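Room to Stand
The big shared workroom at Verville has a wooden floor, a desk with no sharp corners and a crowd that hardly ever sits down 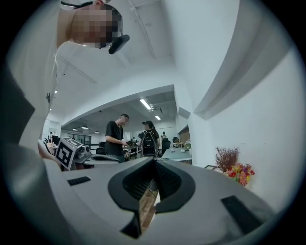
Heads bowed over the work near the curved white desk, with more people on their feet toward the back of the room.

I have a weakness for rooms where people stand up to work. Kitchens have it, print shops have it, the backs of good bakeries have it, and so does the ground floor of Verville, where I spent most of a day last February getting in everybody's way and loving it.

The first thing you notice is the sound. Wood floors carry footsteps, and at Verville you learn pretty quickly who walks heavy and who drifts. The second thing is how far you can see. Ulises Jara, the designer who laid out the room, wanted a person at one end to be able to catch the eye of a person at the other, and he fought hard for it (two storage closets and a perfectly good partition wall had to go). What he ended up with is 2813 square feet with hardly anything tall in it.

And then there's the desk! I've sat at a lot of desks in this line of work and can't remember wanting to write about the edge of one before. It's a model called Elia, made by a small shop named Clondis, and its edge runs in a long curve where you'd expect a straight line and a corner. Jara got the idea from watching people with bags.

"Everybody here wears a backpack and nobody takes it off," he told me. "They come in, they see somebody they know, they start talking, and an hour later the bag is still on. So they turn around and hit things."

With a curve, they slide past. I tried it with my own overstuffed bag, several times, and felt a little silly and very convinced.

White was a harder sell. Henríquez, the firm that handles the building, worried about scuffs and coffee and asked for dark gray. Jara held out for white — he says small dark things vanish on a dark top, and this is a room full of small dark things, the sort you pick up, turn over, put down and then need again in a hurry. The compromise was a surface that can be sanded and refinished. It's been done once so far, for 300 dollars, and you'd have trouble finding where.

The floor is my favorite part, though. The boards were under carpet until the renovation, and pulling it up took 278 hours of labor, most of it spent on old glue. Jara had budgeted 2000 dollars for filling and patching and used every bit. He left the older marks alone, so there are dents near the door and a long pale scratch that looks like somebody once dragged a piano through.

By midafternoon my feet hurt and I went looking for a chair. There are a few, tucked against the back wall, and I had my pick of them. From there I watched people drift up to the desk, bend over whatever they'd brought, straighten, stretch their necks and wander over to see what someone else was doing. Jara came by to ask whether I wanted coffee. He didn't sit down either.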